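Skip to content
Search this site Search Go

This site uses cookies to remember your preferences and to count visits. Accept Decline

Online Worship After the Return to the Building: A Study of Two Congregations

Student project report
Submitted by Rizal Kusuma
Department of Religion and Society
28 March 2023

Summary

This report examines how two congregations, Ritura Community Church and the Sembiring Fellowship, have continued to use online services and mobile messaging now that their members again meet in person. The project was based on interviews with 40 members and leaders, together with a review of recorded services and printed and electronic bulletins. The main finding is that the members who use the online service most are those who also attend in person. The report also finds that the two congregations hold different views on which parts of worship may properly be offered at a distance.

1. Background

Religious bodies have used new means of communication for as long as such means have existed. Printed prayer books, radio sermons, and televised services each raised questions in their own time about authority, attention, and the meaning of gathering. Streaming and messaging raise many of the same questions. They differ in one respect that matters for this study: the cost is low enough that a small congregation can produce its own material without help from a regional or national office.

Ritura Community Church began streaming its Sunday service when its building was closed and has continued each week. The Sembiring Fellowship streamed during the same period, stopped when the building reopened, and resumed after requests from members who were homebound. Both congregations now use Fosau, a messaging service through which leaders send short readings, prayer requests, and changes to the weekly schedule.

2. Research Questions

The project was designed to answer the following questions.

Who uses the online service, and on what occasions?

How do leaders decide which parts of worship are suitable for streaming?

What effect, if any, has daily messaging had on the way members describe their own religious practice?

3. Method

Interviews were conducted in person or by telephone and followed a written guide approved by the course instructor. Each person interviewed signed a consent form or gave recorded consent. Members under the age of eighteen were not interviewed, although parents were asked about the use of online material by their children. Names of members have been left out of this report.

Recorded services were reviewed for length, order of worship, and the points at which the leader spoke directly to those watching from home. Bulletins were reviewed for references to the website, the stream, or Fosau.

The congregations were chosen on practical grounds. Both are within reach of the campus by bus, and both agreed to take part before the proposal deadline. They should not be taken to represent other congregations of the same size or tradition.

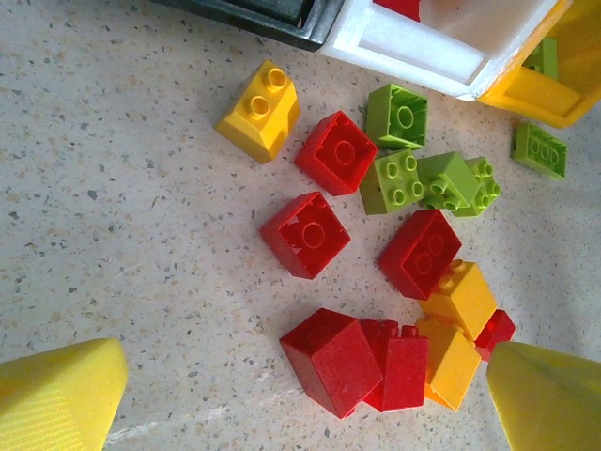 Page last changed: March 2023

4. Findings

4.1 Use of the online service

Most members described the stream as something used when illness, travel, or weather kept them from the building. A smaller group watched the recording later in the week in addition to attending. Several of these members said they wished to hear the sermon a second time, and one reported pausing it to look up the passages under discussion.

Persons who watched and did not attend were harder to reach. Ritura was able to provide contact details for a few of them. Of those who agreed to be interviewed, most lived outside the area and had a family connection to the church. The Sembiring Fellowship keeps no list of those who watch, and its leaders stated that they did not intend to begin one.

4.2 Decisions about what to stream

At Ritura the full service is streamed, including communion. Members at home are invited to prepare bread and juice beforehand. The pastor explained that this practice was adopted as a temporary measure and was later discussed at a members' meeting, where it was made permanent.

The Sembiring Fellowship ends its stream before communion. Its leaders hold that the meal belongs to those who are present together, and the bulletin says so in plain terms. Homebound members receive communion by visit. Two of the members interviewed said that they would prefer to take part online, while others valued the visit highly and were concerned that it would be lost if the policy changed.

4.3 Daily messaging

Messages sent through Fosau were more widely used than the streams. Members of all ages reported reading them, often at the start of the day. Some said that the short reading had replaced a longer period of private study, and they were divided as to whether this was a loss. Others had kept no regular practice before the messages began and regarded them as a useful start.

Prayer requests drew the most concern. At both congregations, at least one request had included details of a medical condition that the person named had not agreed to share. Ritura now asks that all requests pass through the church office. The Sembiring Fellowship was considering a similar rule when the interviews ended.

4.4 Families and children

Parents reported that younger children did not follow the stream for long and often played nearby while adults watched. Opinions on this differed. One father felt that children absorbed the songs in any case. A mother at the Sembiring Fellowship had stopped using the stream on account of it and brought the children to the building even when she was tired from night shifts.

5. Limits of the Study

The interviews relied on what members remembered and chose to report. Viewing figures supplied by Ritura could not be compared with any from the Sembiring Fellowship, and they count devices, so that a household watching together appears as one. The interviewer was known to several members of Ritura before the project began, which may have affected their answers.

6. Recommendations

Congregations that stream should state in writing which parts of the service are included and how that decision was reached.

Consent should be obtained before any prayer request naming a person is sent by electronic message.

Visits to homebound members should continue whether or not an online service is available.

A later project could follow members who only watch over a longer period, with interviews at the beginning and end of the academic year.

7. Acknowledgments

The author thanks the members and leaders of both congregations for their time, and the office staff at Ritura for access to the bulletin files.

2 comments Share this page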